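Omel to Anchor Retail Wing at Cunha Yards

Home goods seller Omel has signed a lease for the largest store at Cunha Yards, the former rail depot being turned into shops, offices and apartments by developer Hokura.

The store will take up two floors at the east end of the property, next to the planned parking garage. Omel expects to open in March, after its smaller downtown location closes. Workers there will be offered jobs at the new store.

Hokura said the lease brings the retail wing to 19 signed tenants. The wing has room for 30, and talks are under way with a grocery chain and two restaurant operators for the corner spaces facing Besach Street. 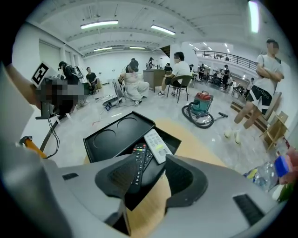
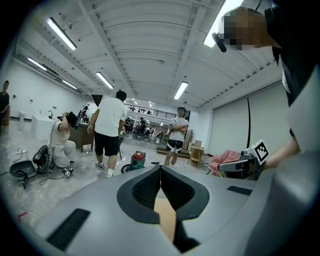

1 min read

The depot closed to freight in 2000 and was used for storage until Hokura bought it. The brick train shed will stay and become a covered walkway between the shops and the apartments, with a small food hall at the north end.

Plans approved by the city call for 541 apartments in three buildings. The first is framed up to the sixth floor. Work on the second starts once utility lines under Besach Street have been moved, a job that has closed one westbound lane between 9 a.m. and 3 p.m.

Rents for the remaining retail spaces were not released. Hokura said it is holding four of the smallest units for local businesses on short leases, and applications are open through its leasing office.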